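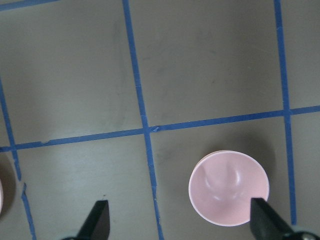
Sudidlow: measurements of hand-laid tape grids on worktables

Sudidlow is a set of plain CSV tables about masking tape grids that people put down on tables by hand. Somebody takes a roll of tape, sticks some strips one way, sticks some strips the other way, and has a grid. Then the lines lean, the strips wander, the cells come out as lopsided four-sided shapes, and everybody works on it happily for months anyway. I love these grids and I wanted to know how crooked they get, so I went and measured a lot of them.

The current release has 1,526 cells from 65 grids, laid by 30 different people in and near Irkport. Everything was measured with a steel rule, a bevel gauge and a pencil, then typed in.

Version note: this is the release of Sunday, December 30, 2018. It replaces the August one, which had left and right swapped on a handful of tables (my fault, sorry, please delete your old copy).

What it is good for

Teachers and hobby groups have used the August tables already, which made my whole fall. Things it suits well:

Working out how much slack to leave when you plan to put trays, cards, game boards or parts in the cells of a grid you are going to tape by eye.

Practice data for geometry or statistics classes. The cells are real quadrilaterals with real corner angles, and they do not add up quite right, so there is something to talk about.

Drawing believable crooked grids. A friend used it for the background of a board game and it looks wonderful.

Settling arguments over whether the second set of lines comes out worse than the first. (Usually it does! See below.)

It will not tell you which brand of tape to buy. I wrote brands down where the roll was still lying there, but too few rolls were, and I have left that column out.

What is in the folder

grids.csv has one row per grid. Columns: grid_id, layer_id, surface, surface_color, tape_color, tape_width_mm, strips_a, strips_b, aid_used, weeks_down, notes.

strips.csv has one row per strip of tape. Columns: grid_id, strip_id, set, order_laid, lean_deg, bend_mm, wrinkles, lifted, nicks, notes.

cells.csv has one row per closed cell, with the four side lengths in millimeters and the four inside angles in degrees. Cells that run off the edge of the table and are not closed by tape on all sides are not in this file. They are mentioned in the grid notes.

junctions.csv has one row for every place where two strips cross. Columns: grid_id, strip_over, strip_under, angle_deg, seam, notes.

layers.csv describes the people who laid the grids, by number only: left- or right-handed, and whether they had done one before.

sheets is a folder of scanned paper record sheets. My sevens look like ones. When a number in the tables looks odd, check the sheet and then write to me.

Sets A and B

Every grid has two sets of strips. Set A is whichever direction the person laid first and set B is the other one. I wanted to call them rows and columns, but people walk around a table while they work and by the end the words mean nothing. If the layer could not remember which came first, I looked at the crossings to see which tape was on top, and if the crossings disagreed I put a question mark in order_laid. Please do not fill those in by guessing!

Strips are numbered from the table edge nearest the door. Yes, really. It was the one thing that stayed put in every room.

Lean and bend

Lean is the angle between a strip and the nearest table edge, measured at the middle of the strip. Positive is clockwise, seen from above. Bend is how far the strip strays from a string pulled tight between its two ends. A strip can lean a lot and have no bend at all, and those are the ones you stop noticing after a day. Bend catches the eye much sooner.

A strip on a round table has no table edge to lean against. For those, lean is measured from the first strip laid, and the first strip gets a blank. Filter on surface if this matters to you.

Wrinkles, lifts and nicks

This is my favorite part of the data and the part I was most tempted to leave out, because it is fussy work. A wrinkle is a fold in the tape that you can feel with a fingernail. A lift is a stretch where the tape has come away from the table and you can slide a slip of paper under it. A nick is any small tear in an edge that lets the surface underneath show. The blue strips on the gray-brown tabletop have all sorts of this going on: a little wrinkling or lifting on one long line, a small torn nick on another, a pale notch where the two cross. Once you start looking for nicks you find them on every grid in every room, and you will never again see a taped table the same way.

I counted each only once, even if it was large. Length of damage would be more useful and I hope to add it.

Seams at the crossings

Where two strips cross, the seam column says one of four things: flat, ridge, notch or gap. Flat means you can run a finger over it and hardly feel it. Ridge means the top tape stands up along the edge of the lower one. Notch means a bit is missing from either tape at the crossing. Gap means the person cut the strips and butted them together instead of crossing them, which some very patient people do.

Ridges matter if you slide things across the table. In the card-sorting grids at the Caldeira hall, the ridges were the thing everyone complained about, far ahead of the crooked lines.

Surfaces

Surface is recorded by feel and by eye: smooth, grained, painted, cloth-covered or other. Surface color is whatever I wrote at the time and follows no chart. I used "gray-brown" for some that another person would call taupe. Old tables are blotchy, and light from a window changes what you see, so the same top may be gray at one end and a bit green at the other. Treat the color column as a diary entry.

Scuffs and smudges go in the notes in words. I tried a one-to-five score for scuffing during the first month and could not get the same answer twice for the same table.

How the grids were laid

Twenty-four of the people worked by eye only on their first grid. The other six used something to help, such as a string, a long ruler, a chalk line, or in one case a very straight baguette board. The aid_used column has it for every grid. I gave no instructions at all except to make the grid you would want to use. Several people laid more than one, and there is a good deal of improvement between first and second tries, though I have not tested that properly.

Some things I found in it

Set B leans more than set A in most of the grids. My guess is that people line up set A with the table edge and then line up set B with how set A looks. I would be thrilled if someone did this properly.

Neighboring strips tend to lean the same way. If the second one is off, the third usually follows it.

Long strips pulled off the roll in one go are straighter than strips pressed down bit by bit, but they wrinkle more.

People are much fonder of their own crooked grid than of a straight one laid by somebody else. There is no column for this.

Clustine

Clustine is the small script in the tools folder. Give it cells.csv and it draws each grid to scale as a page you can print, then sorts the grids into families by how their cells skew: fans, where the lines spread apart toward one side; slants, where everything tips together; and wanderers, which is all the rest. It is slow and it is not clever. It also assumes that every cell has four corners, so the two grids with an extra diagonal strip come out looking very strange. Skip them with the option called no-diagonals.

Known problems

Inside angles within a cell often do not sum to 360. I have left them as measured. Tape edges are fuzzy, corners under a ridge are hard to read, and I got tired.

Tape width was measured at one end of one strip per grid.

The weeks_down column depends on people's memory.

Nearly all of the grids come from halls, classrooms and garages. There are only a few from kitchens, and I would dearly like more.

Adding your own grid

Please do! Print the blank sheet from the sheets folder, measure in millimeters, and measure before you press any lifted ends back down. Write down lean to the nearest half degree. A partly peeled grid is welcome, and so is one you are about to pull up. Send the sheet even if you skipped some of the boxes.

Use and credit

The tables and the sheets are free to use, copy and change for any purpose. If you print or publish something, please credit Beatriz Cardoso and the name Sudidlow, and tell me where I can see it. The script is under the same terms.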